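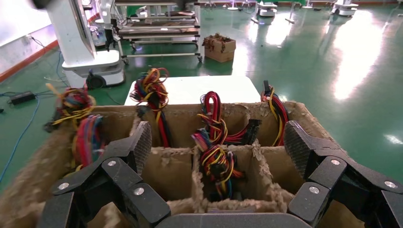
Call for participants: Harness Handling Project, second cohort

Wurkness is recruiting students and recent leavers for the second cohort of its Harness Handling Project. Participants work in teams on one problem: getting a two-armed robot to take wire harnesses out of a partitioned cardboard tray and put them where they are wanted, without dragging the neighbouring bundles out with them.

The project is unpaid for participants and free to join. Travel within the Panby district is refunded on production of a ticket. Work starts in October and finishes in March. Applications close at 5 p.m. on the last working day of July.

Background

Rigid parts in a fixed tray are a solved exercise for most school and college clubs. Cable is harder. A harness has no fixed outline, its centre of mass moves when it is lifted, and its connector end behaves differently from its loose end. Two bundles of the same type placed in the same compartment will not lie the same way twice. A program which relies on stored positions will fail on the second attempt, and often on the first.

The first cohort recorded 2,582 attempted picks by remote operation and used them to train a simple grasping policy. Of these, 604 were rejected at review. The most common grounds for rejection were a finger catching the rim of a partition, a grip taken across two bundles, and an operator moving the second arm before the first had cleared the tray. The review notes are available to the new cohort and should be read before the first session.

The second cohort will collect a cleaner set of attempts, retrain, and enter the result in the cable class of the Valderrama Student Handling Cup in March.

The work

Each team has four roles. Participants state a preference when applying, but everyone operates the arms during the first month.

Operator. Drives both arms through the task from the control station. Sessions are limited to 40 minutes, followed by a change of operator. Steady hands matter less than consistency: an operator who always approaches a compartment from the same side produces more useful data than one who is quick and varied.

Bench hand. Resets the table between attempts, returns bundles to the tray according to the layout sheet, and calls the start. The bench hand also holds the stop button and has the final say on whether an attempt goes ahead.

Reviewer. Watches the recordings, marks the beginning and end of each grasp, and accepts or rejects the attempt against a written standard. Most of this work is done at a desk.

Programmer. Maintains the scripts that sort and trim recordings, runs training, and reports results to the team. Python is used throughout.
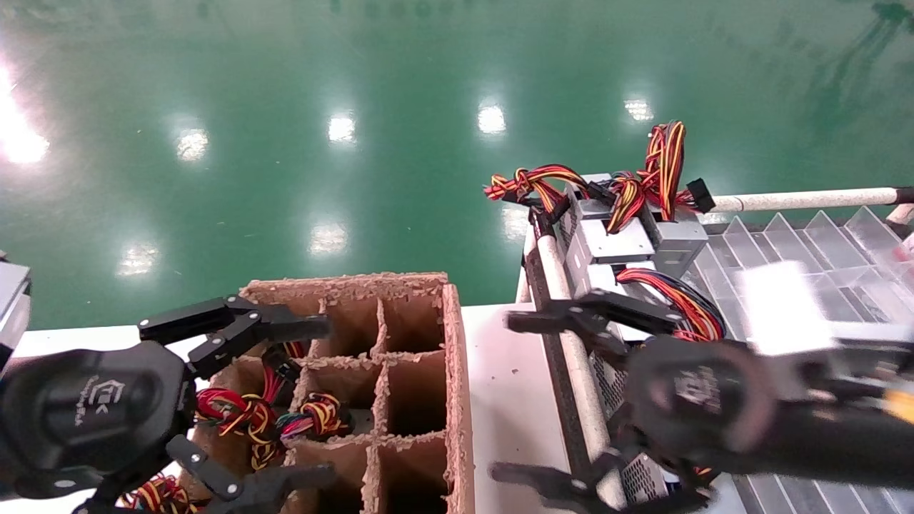

TASK SET AND EQUIPMENT

The bench task uses both arms. Wire bundles are held in a cardboard divider tray on one side of the table, and a metal rack fitted with computer power supply units stands on the other. The rough cardboard edges are part of the problem. A finger that enters a compartment at a shallow angle will meet the divider before it meets the wire.

Teams complete three tasks in order:

Task 1. Lift a single bundle from a named compartment, hold it clear of the tray for five seconds and return it.

Task 2. Lift a bundle and pass it from one hand to the other without setting it down.

Task 3. Lift a bundle and lay it at the rack with the connector facing the operator. The neighbouring compartments must be undisturbed.

Task 3 is the competition task. In the Cup it is run with a layout drawn by the judges, which teams see two minutes before the start.

Participants do not need to supply equipment. Laptops are available on site for those who want them. Data may not be copied to personal machines.

Who can apply

Applicants must be aged 16 or over on the first day of the project and enrolled at a school, college or university, or have left one within the past two years. Applicants under 18 need a consent form signed by a parent or guardian.

No previous work with robots is required for the operator, bench hand or reviewer roles. Applicants for the programmer role should be able to read and change a Python script written by someone else, and should be able to use version control at a basic level.

All participants should be able to:

attend one evening session a week, 6 p.m. to 8.30 p.m., and one full-day session a month
stand at a bench for up to an hour (a seated position can be arranged for any role; please say so on the form)
follow written procedures exactly and record departures from them

Red-green colour blindness is not a bar to taking part. Bundles are identified by compartment number in all paperwork.

Places

There are 34 places. Teams are formed by staff after the induction day, and requests to be placed with a friend will be considered but not guaranteed. Two places on each team are held for applicants with no technical background.

Location and access

Sessions take place at the Wurkness training hall, Camuvgate, Panby. The hall is on the ground floor with step-free access from the car park. Flat, closed shoes must be worn on the floor at all times. Long hair is to be tied back and lanyards removed before approaching a bench.

Participants must pass a short safety check before operating. It covers the stop button, the marked standing positions and the procedure for freeing a snagged cable. Arms are to be stopped before any hand goes into the tray. A participant who reaches in while the arms are live will be stood down for the session.

Supervision

The project is led by Margit Vincze, who sets the task standard and signs off all recorded data. Duván Zapata supervises bench sessions and safety checks. Programming support is given by Shabani Kariuki at the evening sessions and by email between them.

How to apply

Complete the form at the Camuvgate reception desk or request a copy from Dayana Cuervo in the project office. The form asks for:

name, age and place of study
first and second choice of role
a description, in no more than 300 words, of a task you repeated many times and what you changed as you went along
dates between October and March when you cannot attend

Programmer applicants should also attach one script they have written, of any length, with a note of what it does not handle.

Shortlisted applicants are invited to a 45-minute visit in August, during which they try Task 1 under supervision. The result of the attempt is not scored. Staff will be looking at how instructions are followed and how a failed grasp is written up.

Offers are sent in the first half of September. A reserve list is kept until the end of October.

Questions about consent forms, travel refunds or access should go to Dayana Cuervo. Technical questions about the tasks should go to Jovita Hinojosa, who captained a team in the first cohort and now assists with review.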